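Progress report to the Trerell Fund: evening suturing course for practice nurses
November
By Rocío Muñoz

The grant was agreed to pay for two terms of evening teaching in basic wound closure for nurses working in general practice. This report covers the first term and the start of the second.

Enrolment was slower than we had planned for. We offered 14 places and filled nine by the closing date. The other five went in the fortnight after, mostly to people who had heard about the course from a colleague. Two nurses withdrew before the first session on account of shift changes, and their places were taken from the waiting list. For the second term the list was full before we advertised.

Teaching takes place in the upstairs room at Baxter House from half past six. The original plan was for three hours a session. We cut this to two and a half after the second week, when several people told us they were missing the last bus. The lost time has been made up by moving the reading on wound assessment to the week before, so that the evening itself is nearly all practical work. Attendance has been steady. The lowest turnout was eight, in the week of the heavy rain.

Spending to date is in line with the budget apart from two items. Room hire came in under, as Baxter House gave us the lower rate once we had booked the full year. Consumables went over. We had allowed £900 for needles, thread, gloves and sharps bins and have spent £1,277. Part of this is the price of thread, which went up between the application and the order. The rest is our own doing – we let people take materials home to practise, which was not in the budget but has made a clear difference to how quickly they improve. We would like to move the saving on room hire across to cover it and ask for your agreement to do so.

The practice pads came from Dedex. The first delivery was a softer type than the one we ordered and tore at the edges after a few evenings. Dedex replaced them without charge, though it took three weeks and we had to borrow from the college in the meantime. The Stisix booking system has worked well for reminders and badly for cancellations, and I now take those by phone.

Practice pad and needle work:

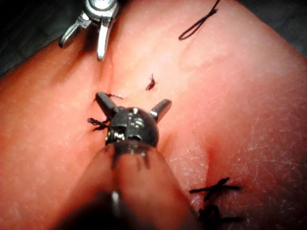
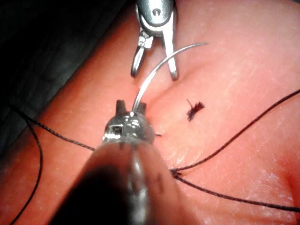 Assessment for the first term was by a short practical and a logbook. Eleven nurses passed at the first attempt, and the remaining three will be seen again in the new year. The comments on the feedback forms were mostly about pace. People wanted longer on knots and less on the history of materials, and the second term has been changed to suit. One form asked for parking, and I have passed this on to Baxter House.

Still to do before the final report: second-term assessments, a follow-up call to each first-term nurse, and the full accounts with receipts. We have also been asked whether the course could run at a second site. I have made no promises on this and would welcome a conversation with you before the spring deadline.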